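**Ticket 1436: scheduled exports from Mistby arrive with shifted timestamps and missing rows**

Opened 2/22/19 by Stella Lukumay. Assigned: Mwende Makori. Severity: 3.
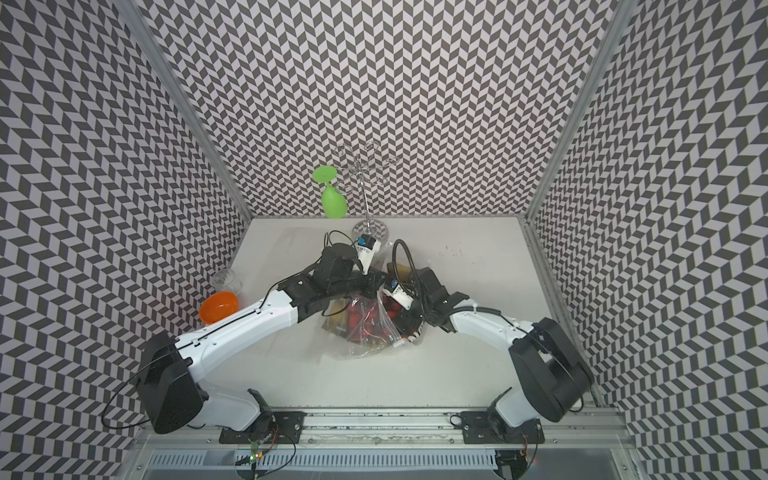
Summary of the report as filed: the nightly export from the Mistby scheduler to the Okoth archive completes with exit code 0, but the resulting CSV has fewer rows than the source table. Rows that do arrive have `end_time` values one hour later than the source. `start_time` is correct. Started after the archive host was moved to the new VM. No change to the export job itself according to the reporter.

## Environment

- Source: Mistby scheduler, Postgres 10 backend, server timezone UTC
- Export host: `tiltside-02`, CentOS 7, Python 3.6
- Destination: Okoth archive, MySQL 5.7, moved to the new VM before the fault was noticed
- Job: `export_nightly.py`, run from cron at 01:15 local time
- Batch size: 200 rows
- Connection timeout: 60 seconds

## Steps to reproduce

1. Log in to `tiltside-02` as the export user.
2. Run `./export_nightly.py --date yesterday --dry-run`. Note the row count printed at the end.
3. Run it again without `--dry-run`.
4. Compare the printed count with `SELECT COUNT(*)` on the archive table for the same date.

The two counts should match. They don't. The dry run reports 1,436 rows and the archive has fewer. The size of the gap changes between runs.

## Log

**Makori:** Reproduced on the first attempt. Treating the two symptoms as separate until shown otherwise. Asked Stella to stop the cron entry so that nothing else writes to the table while I test. She has done so.

**Makori:** Checked disk space on both hosts. Fine. Checked the job log. No exceptions, no warnings. The log level is set to ERROR in the config, so the absence of warnings means nothing. Changed to DEBUG and reran.

With DEBUG on:

```
INFO batch 1 sent
INFO batch 2 sent
DEBUG driver: warning 1062 Duplicate entry for key 'uniq_res_start'
INFO batch 3 sent
DEBUG driver: warning 1062 Duplicate entry for key 'uniq_res_start'
```

The insert statement is `INSERT IGNORE`. Duplicates get dropped and the only trace is a driver warning the job has never logged. That covers how rows can disappear with exit code 0. It doesn't explain why there are duplicates, or why the count varies.

**Lukumay:** Is `uniq_res_start` new? I don't remember a unique key on that table.

**Makori:** It is in the schema dump from last May, so it predates the move. The definition is different, though. Old: `(resource_id, start_time, booking_id)`. New VM: `(resource_id, start_time)`. Whoever rebuilt the table left out the third column. Two bookings on one resource with the same start time are legal in Mistby (shared bookings), and the new key rejects the second.

**Makori:** Reason for the varying count: the table isn't emptied between my test runs, and Mistby users are still editing yesterday's bookings. My mistake on the first point. I now truncate the staging copy before each run. The count is stable with that in place, still short.

**Yin:** I did the rebuild. The table was created from the wiki page and not from the dump. The wiki page has the two-column key. I'll correct the page. Please don't alter the live table until I have taken a backup, there are annual report queries that join on it.

**Makori:** Waiting on backup.

**Yin:** Backup done. `archive_bookings_pre1436.sql.gz` in the usual directory. Restored it to scratch to check that it loads. It loads.

**Makori:** On scratch:

```
ALTER TABLE bookings
 DROP INDEX uniq_res_start,
 ADD UNIQUE KEY uniq_res_start
 (resource_id, start_time, booking_id);
```

Reran the export against scratch. 1,436 rows in, 1,436 rows out, no 1062 warnings. Missing rows are explained. Timestamps are still wrong.

## Timestamps

**Makori:** `end_time` is one hour late on every row. `start_time` is correct on every row. A plain server timezone error should shift both columns, so I looked at the column types.

| Column | Old host | New host |
|---|---|---|
| `start_time` | DATETIME | DATETIME |
| `end_time` | DATETIME | TIMESTAMP |

MySQL converts TIMESTAMP values from the session timezone to UTC on write and back again on read. DATETIME is stored as given. The export opens its session with `SET time_zone = '+00:00'`. The reporting client doesn't set anything and picks up the server default.

```
mysql> SELECT @@global.time_zone, @@system_time_zone;
+--------------------+--------------------+
| @@global.time_zone | @@system_time_zone |
+--------------------+--------------------+
| SYSTEM | CET |
+--------------------+--------------------+
```

Written as UTC, read back as CET, one hour added. The old host was on UTC, but that made no difference with both columns as DATETIME.

**Urio:** The VM template from Sulero has CET as the default. We change it in the build checklist. It looks like the step was ticked before the template was reapplied. I can set the host to UTC now if you want, it takes a restart of mysqld.

**Makori:** Please do, but it is not enough by itself. If the column stays TIMESTAMP, any client that sets its own zone will see shifted values again. I want the column type put back as well.

**Blackburn:** Reporting side here. Do the stored values need correcting, or only the display? We have a utilization summary going out and I need to know if I should hold it.

**Makori:** Stored values are right. The conversion happens on read. Hold the summary anyway, the missing rows affect your totals.

**Blackburn:** Holding.

**Makori:** Order matters for the type change. `ALTER ... MODIFY end_time DATETIME` writes out the value as the current session sees it. Run from a CET session it would make the extra hour permanent. Must be run like this:

```
SET time_zone = '+00:00';
ALTER TABLE bookings MODIFY end_time DATETIME NULL;
```

Tested both ways on scratch. From the CET session the values came out shifted, as expected. Reloaded scratch from the backup and repeated with the session at UTC. Values match the source.

## Fix applied

1. Host timezone set to UTC, mysqld restarted (Urio).
2. Unique key restored to three columns (Makori).
3. `end_time` changed back to DATETIME from a UTC session (Makori).
4. `INSERT IGNORE` replaced with a plain `INSERT` in `export_nightly.py`. A duplicate now raises an error, rolls back the batch and exits 1.
5. Log level default changed from ERROR to WARNING.
6. Backfill run for every date since the move. The affected dates were deleted from the archive first.

Item 4 caused one failure during the backfill: a date had been left out of the delete, and the job stopped on the first batch. Deleted that date and reran it. Clean.

## Verification

**Lukumay:** Cron entry is back on. Compared the counts for all backfilled dates. All match. Spot checked `end_time` on shared bookings and on one booking that crosses midnight. Correct.

**Blackburn:** Utilization summary regenerated. Totals are higher than in the draft, in line with the missing shared bookings. Released.

**Yin:** Wiki page corrected. It now links to the dump and no longer has a pasted CREATE TABLE.

## Open items

- The reporting client should set its session timezone explicitly. Separate ticket, owner Blackburn.
- Other tables rebuilt from the wiki have not been compared with the dump. Yin has the list. `resources` and `cancellations` first.
- Export job has no row count check after load. Makori to add one. Until then, compare by hand after any schema change.
- The 60 second timeout was not a factor. Left as is.

Status: resolved, pending the next scheduled run.

**Makori:** Scheduled run finished with exit code 0 and counts match. Closing.

**Lukumay:** Reopening briefly. The alert mail for exit 1 still goes to the old distribution list. Nothing wrong with the export.

**Urio:** MAILTO in the crontab updated. Sent a test message.

**Lukumay:** Received. Closed.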